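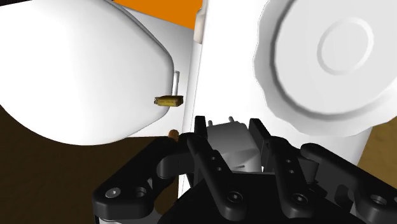
Will anyone lose a job when the robot arms are introduced?

Current positions in the Stostwood housekeeping department will remain in place. The Netolis program assigns the arms to one kind of work, the clearing and sorting of small items left in guest bathrooms. Room attendants keep responsibility for cleaning, linens and the final check of every room. Staff hours will not be reduced as a result of the program.

What will change in my daily routine?

Attendants on the 11 rooms included in the first stage will begin each room by confirming that it is ready for the arm. They will then move on to the bedroom while the arm works in the bathroom. Attendants who prefer the present routine may ask to be scheduled on other floors until August.
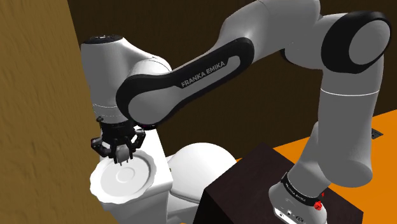

Requests of this kind should be made to the shift supervisor in writing. They will be granted where the schedule allows, and a refusal must be explained to the employee.

Is training required?

All attendants on the first-stage floors will complete two sessions of 50 minutes each. The sessions cover starting and stopping the arm, keeping a safe distance, and reporting a fault. Training takes place during paid hours. No technical background is needed, and there is no test.

How are tasks prepared before they reach a real room?

New tasks are first rehearsed in computer simulation by our supplier, Jitaru. Attendants are invited to comment on the rehearsals — their knowledge of where guests leave things has already led to changes in the task list.

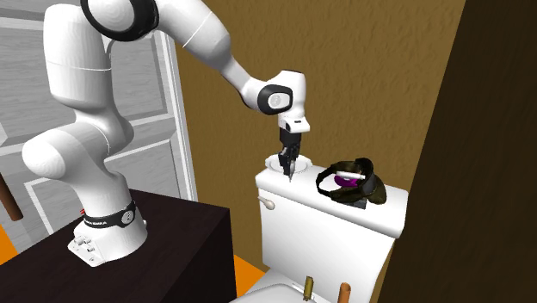
Comments may be submitted on paper or through the Juvex staff portal. The department replies to each one, including those that are not adopted.

Who is responsible if a guest's belongings are damaged?

The company is. An attendant who followed the posted procedure will not be held at fault for an error made by the arm. Please report any damage before leaving the floor, and do not attempt to repair or move the item.

Posted 26th February
By the Stostwood Office of Employee Relations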